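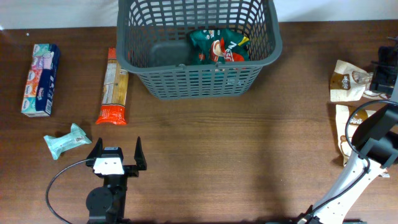
Tissues on the table, snack bag in the basket.

March 2021

Moved the Zulow node off the old desktop and onto the Rondis board. The chain directory was copied over the local network, then checked against the hashes I wrote down in January. Two files differed. Deleted both and let the client fetch them again from peers.

Version 2 of the wallet refuses to open a file made under the previous release unless the path has no spaces in it. The release notes say nothing of this. Renamed the folder, opened the wallet, balance correct. Exported the public keys again and labelled the export properly this time.

Connection limit was set to 300 by default, far too many for this board. Memory filled and the process was killed overnight. Dropped it to 31. Memory use flattened and stayed flat through the afternoon. Sync resumed at the block where it had stopped, with no reindex needed.

Kathleen Cullinane wrote back about the hardware signer. Her Uysal unit signs Zulow transactions only if the derivation path is typed in by hand. The automatic option offers the wrong coin type, so the wallet shows an empty account. I had the same result and had put it down to the cable. Apologies to the cable.

Test transaction sent to Dymphna Kinsella, lowest fee the client would accept. It sat unconfirmed for 116 blocks and then cleared. Fee estimation is clearly reading stale data after a restart. Will set fees manually until that is patched.

Seed phrase re-recorded on paper and compared word by word with the first copy. Old copy shredded. The second copy goes to the safe deposit box when I'm next at the bank.

Still to do: close the RPC port on the router, rotate the log files, ask on the Nivton forum whether pruning can be switched on without downloading everything again. Old desktop stays plugged in until the board has gone a fortnight without a restart.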